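Build the boring gripper first

Every few weeks somebody comes into our shared shop at Gravmont with a six joint arm half printed and no plan for the hand. The hand is always last. Bolt something on at the end, two claws off a free file, done. Then the arm waves about very nicely and can't pick up a bolt.

I think that's backwards and I've thought so since January, which is when I scrapped my own arm. Seven months of evenings. Nice joints, lovely cable run. Couldn't hold a washer. Gave the motors away, kept the screws.

So my opinion, in a hurry, before the shop closes: build the hand first, and hold it in your own hand. No motors. A handle, a linkage, two fingers, soft pads. Squeeze and it shuts. Your arm is already a better arm than anything you will print this year and it costs nothing. Use it.

People hate this advice. It looks like a toy, they say, or like one of those litter pickers. Fine. But you learn more about gripping in one evening of squeezing than in a whole winter of tuning. Which way the pad tips when the load is off center. How much slop is in the pins (a lot). How the thing you want always slides under the thing you don't want.

Kerstin Schmieder, two benches down, disagrees with me on most of this. She says without motors you cheat, your wrist corrects for a bad linkage and you never notice. She has a point. My answer is that you do notice, your wrist gets sore. Hers is the Utham arm, everyone has seen it, and it does move beautifully. Ask her what it picks up. Foam blocks.

Which is my other complaint. Foam blocks! Everybody tests on foam blocks, or a tennis ball, on a clean flat bench. Nothing in a house is a foam block on a clean flat bench. Houses are soft. Stuff is small and shiny and tangled up with other stuff. Put your test on a bed. Use things with holes in them and chains on them. If a finger pushes down the whole surface should give a little, becuase that is what it will do on the day.

And pads, please. Bare printed plastic is useless on metal. I spent $49 on pad material from the Cordeiro place and threw out most of it, and it was still the best money in the build. Soft beats strong. Thin beats thick when you are going into a box. Don't glue them either, you will be changing them every week.

Last thing, use two. One gripper in each hand. One holds, one picks. I did it wrong for ages with one hand behind my back like a fencer. The people who only ever plan for a single arm are going to be suprised how much of ordinary life is a two hand job.

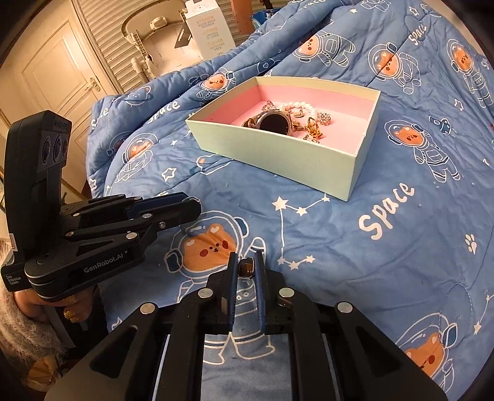
Rings, beads, a box on a quilt.
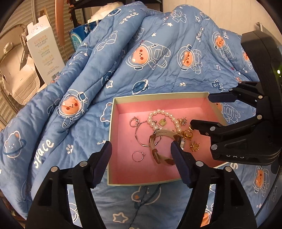

Filed under: Opinion / Workshop / Grippers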